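# Laundry and linen at Plotton – where we've got to by June

Hello Friederike, I promised you something shorter than last time, so I'll try!

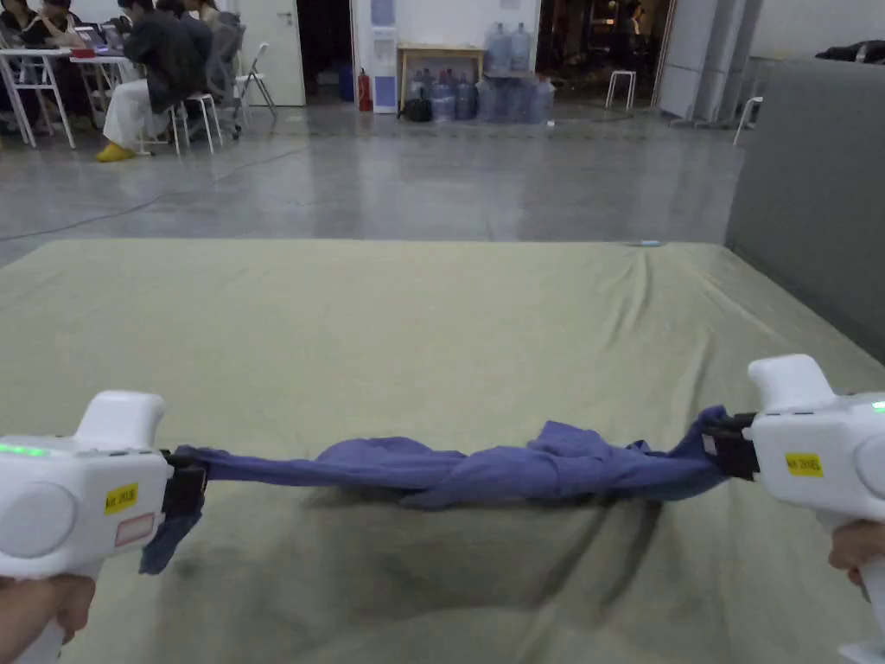

The main news is that the folding side of the project is finally keeping up with the washing side. You'll remember that back in spring we had bags of clean things piling up by the door because it all came out of the dryers at once and then sat there getting creased. We've now moved the folding up to the beds, a room at a time, and it's so much easier on everyone's backs (mine included).

We got through 2173 pieces this month against 1794 the month before. Towels are the quick ones. T-shirts and pyjama tops are still slow, mostly when they come up twisted and need pulling straight before you can do anything with them. Chalerm Thammasiri has us holding each one by both ends and giving it a good stretch first, then laying it flat and smoothing from the middle outwards. I was doubtful, but my piles do look better.

Sheets are a mixed story. The green ones are wearing well enough, though they mark easily and I'd like to put a few through a second wash on a hotter setting before we decide about replacing any. Kalla have quoted for 21 new fitted sheets and Çınar are sending a price on Tuesday. I'll hold off ordering until I've got both in front of me – the Kalla ones are lovely and thick but they take an age to dry.

Money: we've spent 2426 of the grant so far, nearly all of it on shelving, baskets and the dryer repair. The repair was more than I'd put down in the plan, so I've taken it out of the labels budget, and we're writing on masking tape for now. Please shout if you'd rather I moved it from somewhere else.

Still to do before the next report: odd socks (don't ask), a proper shelf for the small things like flannels and pillowcases, and a afternoon at Amau to see how they sort by room. Chalerm is coming with me. If you'd like to join us, there's space in the car and they do a decent lunch.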